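Manitz to open second-hand kitchenware shop and repair counter in Restosside

25 September 2018

Household goods retailer Manitz will open a shop in Restosside next month selling used and reconditioned kitchen equipment, with a repair counter at the back where customers can bring in small appliances of their own.

The shop takes over the former Pistard bakery on the corner of the market square, which has stood unlet for two years. It will stock pans, basins, bowls, baking tins, crockery, kettles, scales and countertop cookers, nearly all of it bought from house clearances or handed in by local people.

Manitz ran a trial in July from a unit on the Murthy trading estate. Over the month it took in 1,452 items. Most were sold from the unit itself, and what was left has been put into storage for the new shop. The firm decided on a permanent site after the trial, when customers asked for somewhere they could reach by bus.

"We expected crockery and got a great deal of it," a spokesperson for Manitz said. "The demand for small cookers was the surprise. People in bedsits and shared houses often have very little to cook on, and a new one costs more than they want to spend when they may move again in the spring."

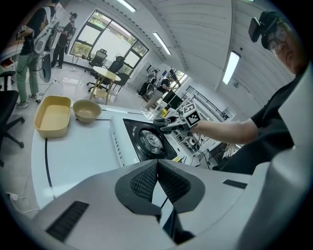 All electrical goods will be tested before they go on the shelves. Each one will carry a tag showing the date of the test and the initials of the person who did it, and will be sold with a guarantee of 200 days. Anything that fails and cannot be mended will be stripped for parts, with the remainder sent for recycling. Gas appliances will not be accepted, either for sale or for repair.

The repair counter will deal with plugs, flexes, switches, thermostats, handles and lids. There will be a fixed charge of £10 for looking at an item, which comes off the bill if the customer goes ahead with the work. Repairs that need a part to be ordered will usually take longer than a week, and customers will be told the likely wait when they hand the item over. Microwave ovens will not be repaired on site.

Knives and scissors can be left for sharpening on any weekday and collected the following day. They should be wrapped in newspaper or card.

The building has needed a fair amount of work. The old bakery ovens were taken out in the summer, the floor at the rear has been relaid and the wiring has been replaced throughout. The tiled front has been cleaned and kept, along with the Pistard name above the door, which is part of the original shopfront. The Manitz sign will hang from a bracket at the side. A ramp has been fitted at the square entrance, and the back door will be used for deliveries only.

The shop will employ two full-time staff, both of whom worked on the July trial, and a part-time repairer. A second repairer may be taken on in the new year if there is enough work.

People who want to give or sell items are asked to bring them to the rear of the Murthy unit until the shop opens. After that they should be taken to the shop counter. Goods should be clean, and instruction booklets should be included where they still exist. Payment for items bought from the public will be made in cash or as credit to spend in the shop, with credit set at a slightly higher rate. Chipped crockery, scratched non-stick pans and electric blankets cannot be taken.

Larger collections, such as the contents of a whole kitchen, can be picked up by van from addresses in Restosside and the surrounding villages. Collections should be booked at least a week ahead.

Opening hours will be displayed in the shop window and at the Murthy unit once the fitting-out is finished.

Notes to editors

Manitz sells new and used household goods. The Restosside shop will be its first to deal only in used stock.

Requests for interviews or to visit the shop before it opens should be sent to the Manitz press office.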